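El **planchado doméstico** es el conjunto de operaciones destinadas a eliminar las arrugas de las prendas y de la ropa de casa mediante calor, presión y, en la mayoría de los casos, humedad. Forma parte del cuidado textil ordinario, junto con el lavado, el secado, el doblado y el almacenamiento, y comparte principios físicos con el acabado industrial, aunque difiere de este en escala y en utillaje.

## Fundamento

Las fibras celulósicas, como el algodón y el lino, deben su tendencia a arrugarse a los puentes de hidrógeno que se establecen entre cadenas vecinas. El agua debilita esos enlaces y permite que las cadenas se desplacen; al evaporarse, los enlaces se forman de nuevo en la posición que la tela tenga en ese momento. El planchado aprovecha ese mecanismo: la tela se humedece, se alisa y se seca bajo presión.

En las fibras sintéticas termoplásticas interviene además la temperatura de transición vítrea, por encima de la cual el polímero se ablanda. Un exceso de calor puede producir brillos permanentes o la fusión superficial del tejido. La lana requiere vapor y un paño intermedio, pues la presión directa aplasta el pelo y altera el tacto.

## Historia

Antes de la difusión de la plancha metálica se emplearon alisadores de piedra, vidrio o madera, con los que se frotaba la tela ligeramente húmeda. En China se utilizaron recipientes metálicos con brasas, provistos de mango. En Europa convivieron durante siglos la plancha maciza, que se calentaba sobre el fogón y solía usarse por parejas, y la plancha de caja, cuyo interior alojaba carbón encendido o un lingote de hierro.

La plancha eléctrica se patentó en Estados Unidos a finales del siglo XIX. Su adopción dependió del tendido de las redes de suministro y fue desigual entre la ciudad y el campo. El termostato y la salida de vapor se incorporaron de manera general a lo largo del siglo XX.

El inventario de utensilios de lavandería del municipio de Barbosa, dirigido por el etnógrafo Rogelio Estrella, reúne 841 piezas, entre ellas planchas de carbón, tablas de mangas y rociadores de latón. Estrella distingue en su catálogo las piezas de uso familiar de las pertenecientes a planchadoras de oficio, reconocibles por el mayor desgaste del asa.

## Superficies de trabajo

La tabla de planchar plegable, de extremo ahusado, es hoy la superficie más extendida. Con anterioridad se planchaba sobre la mesa de la cocina, protegida con una manta doblada y una sábana vieja, práctica que se mantiene en viviendas de dimensiones reducidas. La mesa conserva ventajas para las piezas grandes – manteles, sábanas, cortinas – y para la preparación previa de la prenda, que conviene extender y alisar a mano.
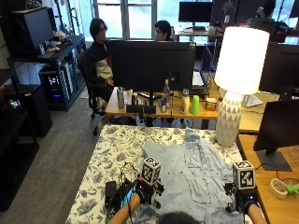
## Orden de las operaciones en la camisa

La camisa se considera la prenda de referencia en los manuales de economía doméstica por la variedad de sus piezas. El orden habitual es el siguiente:

1. **Cuello.** Se plancha primero por el revés y después por el derecho, desde las puntas hacia el centro.
2. **Canesú.** Se coloca sobre el extremo estrecho de la tabla.
3. **Puños.** Se trabajan abiertos, comenzando por la cara interior.
4. **Mangas.** Se alinean por la costura inferior.
5. **Delanteros y espalda.** La punta de la plancha rodea los botones sin pasar sobre ellos.

Callum Clegg, autor del manual de la escuela textil de Sturberg, invierte los tres primeros pasos y reserva el cuello para el final, con el argumento de que se deforma al manipular el resto de la prenda. Ambas secuencias figuran en la enseñanza profesional.

## Símbolos de conservación

Las etiquetas textiles representan el planchado con la silueta de una plancha. Los puntos inscritos en ella indican la temperatura máxima de la suela:

| Símbolo | Temperatura máxima | Fibras habituales |
|---|---|---|
| Un punto | Baja | Acrílico, poliamida |
| Dos puntos | Media | Poliéster, lana, seda |
| Tres puntos | Alta | Algodón, lino |

La silueta tachada con un aspa prohíbe el planchado. En los tejidos mixtos se aplica la temperatura correspondiente a la fibra más delicada.

## Alternativas

Los tratamientos de fácil cuidado, basados en resinas que entrecruzan las cadenas de celulosa, reducen la formación de arrugas, a costa de cierta pérdida de resistencia. También se recurre al vaporizador vertical, adecuado para prendas colgadas, y al tendido cuidadoso, que consiste en sacudir la prenda, estirar las costuras y secarla en percha.

## Véase también

- Almidonado
- Calandra
- Etiquetado textil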